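Search this site Type and press enter

September
Posted by the author of Long Way to Lunch

Right, so I finally got myself to the Prolent open day, after missing it the last couple of times and sulking both times. If you don't know it, Prolent is the old cannery out past the Urnelov turnoff that's been chopped up into shared food kitchens, and once a year they open the doors and let the rest of us wander through with a paper map and a tote bag. I got there at 10 on the dot with my notebook and no breakfast in me, which was a tactical error given how long it took to get to anything I was allowed to eat.

I started upstairs with the burgers, naturally.
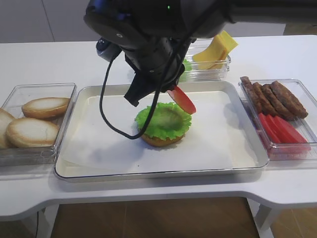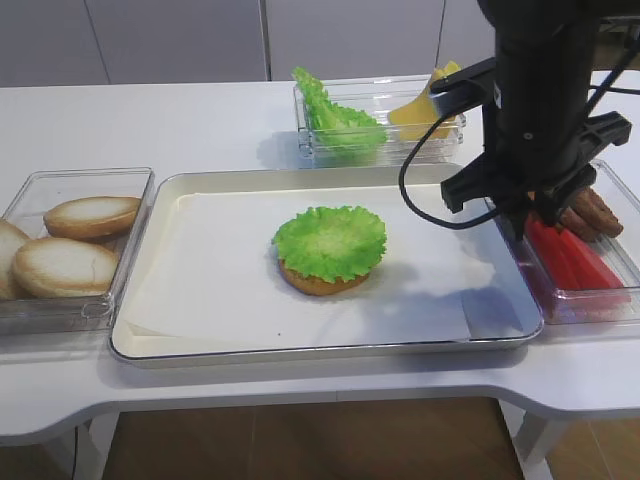
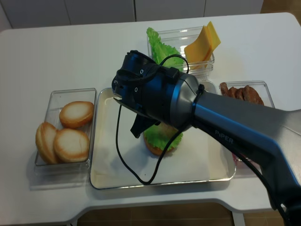 Lettuce under the filling or on top of it? The woman beside me on the stairs reckoned underneath was the only sensible spot, as the leaf keeps the juice out of the bottom bun, and she was ready to go to war over it. I've been a lettuce-on-top person my whole life and I'm now wobbling. We argued all the way down to the ground floor (very happily!) and a bloke coming the other way chimed in that he leaves it off altogether, so that was the end of him as far as we were concerned.

Downstairs is where the bakers are, and oh, the smell. Onyeka has the big corner unit with the original loading doors, and they were running a rye demonstration that I meant to watch for five minutes and stayed at for most of an hour. Their starter lives in a lidded bucket with a tea towel over it, just like mine, except theirs behaves itself. I asked about flour and got a proper answer, with the name of the mill and everything, and a warning that the new season's grain is drinking more water than last year's. I've had two flat loaves this month so I felt very much better about myself after that. A half loaf of the dark rye came home with me, and I'd have taken the whole one if I hadn't been catching the bus.

Then pickles! Dridel do the pickled green beans you see at the Urnelov market, the ones in the squat jars, and their unit is tiny, just a galley with steam running down the windows. They let people through 3 at a time, so there was a queue along the corridor and back past the toilets. Nearly 50 minutes, that took me. Was it worth it? I think so. You get a taste of everything on the shelf and the dill and mustard seed one is a marvel, though the beetroot had too much clove in it for me. They've put their prices up a bit as well, and I bought three jars anyway, so I'm not exactly sending them a message.

A few grumbles. The map has the stairs on the wrong side of the building and half the crowd ended up in the bin yard, me included. There's nowhere to sit apart from the low wall by the car park, and it was blowing a gale out there. And the coffee cart had run out of milk before noon, so bring a thermos if you're fussy.

On the upside, they give you a raffle ticket at the gate, and the hamper on display was enormous (two kinds of honey, a whole cheese, some sort of fig thing). Mine was number 3673. They were drawing it at 4 and I couldn't hang about that long, so if anybody heard what came up, leave me a comment, would you?

The bus back goes from the far side of the roundabout, by the way, and the stop's easy to miss behind the hedge. The beans are already half gone and the rye's having its turn tonight with some soup.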